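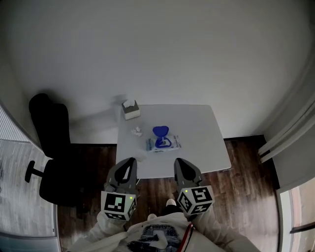 물티슈 뚜껑을 믿지 않게 된 지 꽤 되었다. 정확히는 뚜껑이 제값을 한다는 말을 믿지 않는다. 요즘 물티슈는 봉지 위에 딱딱한 플라스틱 캡을 얹어 파는 것이 당연해졌고, 캡 색깔과 모양까지 고르는 시대다. 하트 모양도 있다. 닦고 버릴 종이 한 장을 꺼내는 데 하트가 왜 필요한지, 나는 아직 납득할 만한 설명을 듣지 못했다.

제조사들이 내세우는 논리는 늘 같다. 밀폐력이다. 스티커 덮개는 몇 번 떼었다 붙이면 접착력이 떨어지니 단단한 캡이 낫다는 것이다. 이 말 자체는 맞다. 다만 캡은 닫아야 밀폐가 된다. 우리 집 물티슈 캡은 열려 있는 시간이 더 길다. 한 장 뽑고, 손에 뭔가 묻은 채로 또 한 장을 뽑고, 그러다 전화가 오면 그걸로 끝이다. 저녁에 다시 보면 하트가 꼿꼿이 서 있고, 맨 위 장은 가장자리부터 뻣뻣해져 있다. 스티커였어도 결과는 비슷했을 것이다.

지난 5월에는 Lundgate라는 생활용품점에서 '재사용 캡'이라는 것을 샀다. 다 쓴 봉지에서 떼어 새 봉지에 붙이는 물건이다. 취지는 좋다고 생각했다. 두 번째 봉지까지는 그럭저럭 붙어 있더니 세 번째에서 한쪽이 들떴고, 결국 테이프를 둘렀다. 테이프까지 감아 가며 쓰는 친환경이 얼마나 오래갈 습관인지는 각자 판단할 일이다. 나는 네 번째 봉지를 시도하지 않았다.

더 의심스러운 것은 책상마다 물티슈와 갑티슈를 나란히 두는 버릇이다. 마른 것과 젖은 것은 쓰임이 다르다고들 한다. 그런데 실제 쓰는 모습을 보면 그렇지도 않다. 물티슈로 닦고, 남은 물기를 마른 티슈로 다시 닦는다. 한 번이면 될 일에 두 장이 들어가고, 구겨진 한 장은 쓰레기통까지 가지도 못한 채 책상에 남는다. 깨끗하게 하려고 꺼낸 물건이 그 책상에서 제일 먼저 치워야 할 물건이 되는 셈이다.

생활용품 구독 서비스 Trendico의 안내 책자에는 '책상 위 위생 세트'라는 항목이 있다. 물티슈 한 봉지, 갑티슈 하나, 소독 스프레이 하나. 하루 7회 닦기를 권한다. 작은 흰 책상 하나를 하루에 일곱 번 닦는 사람을 나는 본 적이 없고, 그렇게 닦아야 할 만큼 더러운 책상이라면 그 위에서 뭘 먹는지부터 따져야 한다고 본다. 권장 횟수대로라면 한 봉지가 열흘을 버티기 어렵다. 누구를 위한 숫자인지는 짐작이 간다.

그래서 행주로 돌아가자는 이야기냐고 묻는다면, 그것도 시원하게 권하지는 못하겠다. 행주는 빨아야 하고 말려야 하고, 제때 안 하면 냄새가 난다. 나는 작년에 면 행주 11장을 사서 석 달쯤 버텼다. 부엌에서는 지금도 잘 쓴다. 책상에서는 실패했다. 젖은 행주를 들고 방까지 가는 그 몇 걸음이 생각보다 멀었다. 물티슈가 이기는 이유는 세정력도 향도 아니고 손 닿는 데 있다는 것뿐인데, 그 하나가 무섭게 강하다.

요즘은 절충해서 산다. 물티슈는 캡 없는 얇은 것으로 한 봉지만 두고, 서랍에 넣는다. 책상 위에는 갑티슈만 남겼다. 서랍을 여는 동작이 하나 끼어드니 쓰는 양이 줄었다. 얼마나 줄었는지는 재 보지 않았고, 잴 생각도 없다. 서랍 속 봉지도 가끔 덜 닫혀 있다. 그럴 때는 마른 윗장을 걷어 키보드 틈이나 창틀을 훑고 버린다. 창틀에는 어차피 마른 쪽이 먼지가 잘 붙는다.

가게에 가면 여전히 색색의 캡이 눈높이 칸에 있고, 캡 없는 봉지는 맨 아래 칸에 누워 있다. 가격 차이는 한 봉지에 600원이었다. 나는 무릎을 굽혀 아래 것을 집는다.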